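22 June 2024

I've been meaning to write up the move from the rented booth to the front room, so this is that. It covers the last stretch of the jewelry and hair accessory selling, what I kept doing and what I dropped.

For anyone new: I had a half booth at the Messina indoor market for two years. Half a booth means one table, one stool and a pegboard you share with whoever is behind you. The rent went up in October and again in spring, and at that point I was paying more for the spot than I was clearing in a slow month. I gave notice and moved everything home.

The first job was sorting out what I had. I don't make most of it. The hair things come from a wholesaler called Clilska that sells in mixed lots, and you don't get to choose the mix. You ask for clips and you get clips, scrunchies, bracelets and a few things that don't fit any heading. The minimum order is 200 pieces. I used to think that was a lot and now I think it's one good weekend before the holidays.

At the market I priced by hand with stickers. At home I'm selling through a small shop page on Jilano, and every item needs a listing. A lot of the work now is writing the same sentence over and over with one word changed. Black scrunchie, black scrunchie with charm, black hair tie. I've started grouping them so one listing covers several nearly identical pieces, and the buyer picks from a menu.
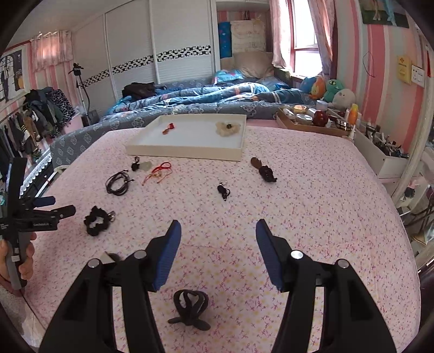
Postage is where I got it wrong at first. I set a flat rate that looked fair, and it was fair for a necklace in a box. For a single hair tie it was more than the hair tie. People put one in the basket, saw the total and left. I could see it in the shop numbers - plenty of baskets, hardly any orders. I changed it so small flat things go in a plain envelope at letter rate and anything with depth goes as a parcel. Claw clips are the awkward ones. They don't squash, so they go as parcels, and I now sell them in pairs to make the postage less silly.

I also set free shipping at $30. I went back and forth on this. In person nobody ever spent that much in one go unless they were buying for a whole class or a wedding party. Online they do, a bit, to get over the line. The average order went up enough to cover what I lose on the stamps. I'll leave it there for now and look again after the summer.

What I miss from the market is people picking things up. You learn fast what sells when you can watch hands. Anything stretchy got stretched. Anything shiny got turned over to see the back. I could move a tray from the left side of the table to the right and sell twice as much out of it, and I never worked out why. None of that carries over to a web page. The closest I've got is looking at which listings get opened, and that mostly tells me which one is at the top.

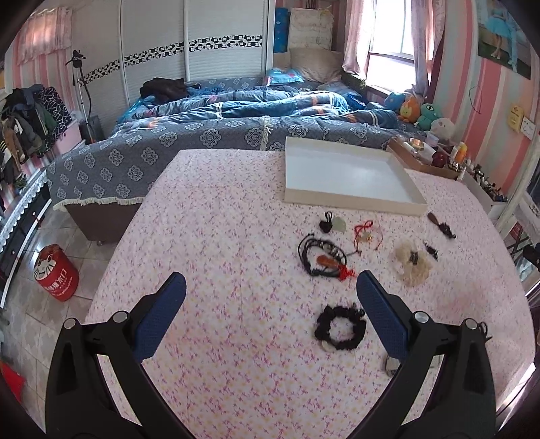 I did one craft fair in the Ivard school gym this spring, to see if occasional fairs could replace the booth. The table fee was reasonable and I made it back before lunch. I took too much stock and too little change. Two things I'd do again: bring a mirror, and put the cheapest items nearest the aisle. Someone who stops for a two-dollar hair tie will often look at the rest. One thing I wouldn't do again is share a table, however nice the other person is. You end up apologizing for leaning over each other all day.

For the record, because a couple of people asked in the comments last time: sales since giving up the booth come to $2,304, before stock and postage. That's lower than the market figure for the same months. But there's no rent coming out of it, and I'm not losing my Saturdays, so I count it as roughly even.

Next up is packaging. I've been reusing boxes and they're all different sizes, and that makes the parcels slow to weigh. I've got samples of 6 mailers to try and I'll post what I settle on. If you sell small things by mail and have found an envelope that doesn't split at the corners, please leave the name of it below.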